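Feijão de panela, caderno novo e uma cozinha cheia

08/10/2020

Faz um tempão que eu prometo escrever sobre feijão, e sempre acabo falando de pão, de bolo, de café. Pois chegou a vez dele! Passei os últimos meses cozinhando feijão quase toda semana, anotando tudo num caderno de capa dura que já está todo manchado, e acho que finalmente tenho o que contar.

Começou com o Abilio Montoya, meu vizinho de corredor, que voltou de uma visita à família com um saco enorme de feijão-manteiguinha e me deu metade. Eu nunca tinha cozinhado manteiguinha na vida. Cresci com o carioca de todo dia, preto no sábado quando vinha visita, e só. Abri o saco em cima da mesa e fiquei encantada com aqueles grãozinhos claros, miúdos, quase bonitos demais para ir para a panela. Cozinhei do jeito que cozinhava o carioca, claro, e virou purê. Comi o purê com farinha e achei uma delícia, mas não era aquilo.

Foi aí que eu descobri que feijão não é tudo igual (eu sei, eu sei, minha avó está rindo de mim em algum lugar). O manteiguinha pede pouca água e pouco tempo. O fradinho também é rápido e desmancha se a gente se distrai. O preto aguenta desaforo. O branco graúdo é um teimoso, e o rajado foi a minha grande paixão do ano, com aquele caldo grosso que gruda na colher. 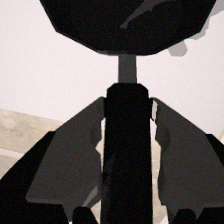

Sobre o molho, que é a pergunta que mais me fazem: eu deixo, sim. De um dia para o outro, numa tigela bem grande, com água sobrando uns bons quatro dedos acima dos grãos. Troco a água antes de dormir e de novo de manhã. No calor, tigela na geladeira, senão começa a fazer espuminha e o cheiro fica azedo. A Trinidad Barroso, que me lê desde o comecinho do blog e me escreve e-mails maravilhosos, me mandou a receita dela de molho com sal, e olha, mudou minha vida. Uma colher de sopa rasa de sal para cada dois litros de água. Joga tudo fora depois, enxágua e cozinha normalmente. A casca fica inteira, macia, sem aquele pedacinho que solta e gruda no céu da boca. Fiz lado a lado com o feijão branco, duas tigelas, e a diferença deu para sentir até de olhos fechados. Obrigada, Trinidad!

E a pressão? Eu uso, durante a semana uso muito, e não tenho vergonha nenhuma. Mas o feijão de panela comum, cozido devagar, com a tampa meio aberta, é outra conversa. O caldo vai engrossando sozinho, dá para provar, dá para acertar a água, dá para jogar uma folha de louro no meio do caminho porque deu vontade. Levo cerca de 76 minutos com o rajado de molho, e uma tarde inteira com o branco quando ele resolve implicar comigo. Ponho uma música, leio, volto, mexo. Adoro essa tarde.

Um capítulo à parte é a idade do grão. Feijão velho não amolece, e não adianta rezar. Eu tinha um pote de preto no fundo do armário, herança de uma mudança, e teimei com ele por cinco horas. Cinco! Ficou com textura de amendoim cru. Desde então escrevo na tampa do pote o mês em que comprei, com caneta de retroprojetor, e compro menos de cada vez. A loja que eu mais gosto para isso é a Zisier, que fica atrás do mercado e vende a granel, com um moço paciente que deixa a gente enfiar a mão no saco. Dica que aprendi com ele: grão novo tem brilho e a cor é viva, grão velho vai ficando fosco e escuro. 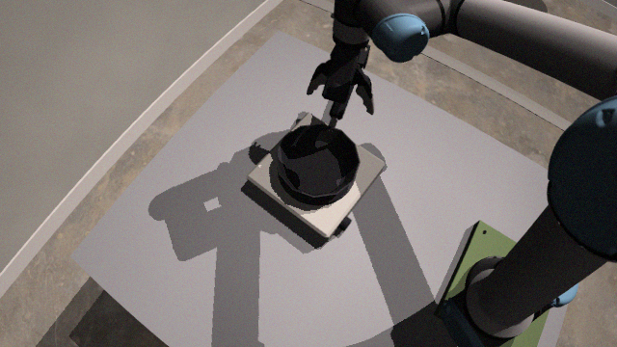
Feijão bom começa na escolha da panela, e aqui eu tenho opinião forte. Quero panela alta, de fundo grosso, com espaço de sobra para a água ferver sem subir pela borda. Já cozinhei em panela fina emprestada e passei a tarde raspando o fundo. Também não precisa de fogão chique: uma panela preta apoiada num fogareiro quadrado e baixinho, creme, com um botãozinho preto do lado, já é cozinha suficiente para um feijão sair direito. Morei um ano e meio num quarto alugado com uma boca só e foi lá que aprendi a fazer tudo na ordem certa – primeiro o feijão, que segura o calor tampado, depois o arroz, e a couve por último, num susto. Até hoje, com fogão grande, cozinho nessa ordem.

Agora o tempero. Eu refogo separado, sempre. Alho amassado com sal no pilão, um pouquinho de cebola bem picada, óleo ou banha (banha quando tem, e como fica bom), e deixo o alho dourar até aquele ponto em que a cozinha inteira cheira. Aí vem uma concha de feijão com caldo, chiando, amasso os grãos com as costas da colher e devolvo tudo para a panela grande. Mais dez minutinhos de fervura baixa e está pronto. O sal eu acerto só aqui, e vou com calma se usei a salmoura da Trinidad.

Com o rajado, ponho um tomate maduro sem pele no refogado. Com o preto, uma laranja cortada ao meio, com casca e tudo, boiando na panela durante o cozimento, e tiro antes de servir. O Ezequiel Carretero, que trabalhou anos em restaurante e tem pavor de receita medida no olho, jura que a laranja não faz diferença nenhuma. Pois eu sinto! Já discutimos isso em dois almoços e vamos discutir no terceiro.

O Ankit Chaturvedi me ensinou um caminho completamente diferente. Ele faz o feijão vermelho da casa dele com gengibre, cominho, cúrcuma e bastante tomate, e serve por cima do arroz branco. Que coisa boa! O truque dele é deixar a cebola ir muito além do ponto em que eu pararia, até ficar marrom escura, quase doce. Anotei tudo correndo no caderno, com a letra horrível, e na semana seguinte fiz duas vezes. Na primeira queimei o cominho (ele queima num piscar de olhos, cuidado), na segunda ficou tão bom que comi de pé, direto da panela.
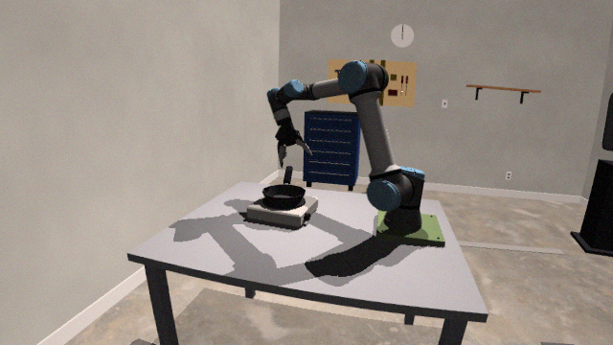 Clube de Cozinha Prisusbridge – Caderno de Receitas

Para quem chegou agora, o clube é a nossa turma de gente que gosta de cozinhar e conversar, e este blog é onde eu passo a limpo o que a gente testa. Somos 33 na lista, embora nos almoços apareça sempre bem menos gente, e sobra feijão para levar para casa. O Bonifacio Mateos começou a juntar as receitas há anos, em folhas soltas dentro de uma pasta elástica, e quando a pasta passou para as minhas mãos tinha 178 receitas, várias repetidas, algumas sem título, uma escrita atrás de uma conta de luz. Estou transcrevendo aos poucos. A de feijão tropeiro dele vai ganhar um texto só dela, porque tem uma história com linguiça defumada que eu quero contar direito.

Uma coisa que entrou para sempre na minha rotina foi congelar. Divido o feijão cozido e sem tempero em potes pequenos, com caldo cobrindo os grãos, deixo um dedo de folga até a tampa e congelo. Na hora de usar, passo do freezer para a geladeira na véspera, faço o refogado fresquinho e ninguém diz que aquele feijão tem três semanas. Temperado também congela, mas o alho muda de gosto, fica meio apagado. Prefiro o trabalho de refogar na hora, e o cheiro já vale o jantar.

E os restos! Caldo que sobrou vira sopinha com macarrão miúdo e couve rasgada. Grão que sobrou vira salada, se for branco ou fradinho, com cebola roxa, salsinha, limão e um azeite bom. E o purê do meu primeiro manteiguinha, aquele desastre, virou receita oficial da casa: amasso com um pouco de manteiga e pimenta-do-reino, passo no pão torrado e ponho um ovo por cima. Faço de propósito agora.

Para dezembro quero testar feijão-guandu, que a Trinidad diz que é o feijão de festa na família dela, servido com farofa e bastante coentro. Se alguém souber onde encontro guandu fresco, ainda na vagem, me escreva, por favor! O seco eu já achei, o fresco está difícil. E me contem nos comentários qual é o feijão da casa de vocês e se vai louro ou não vai, que eu leio tudo e respondo, mesmo que demore um pouquinho.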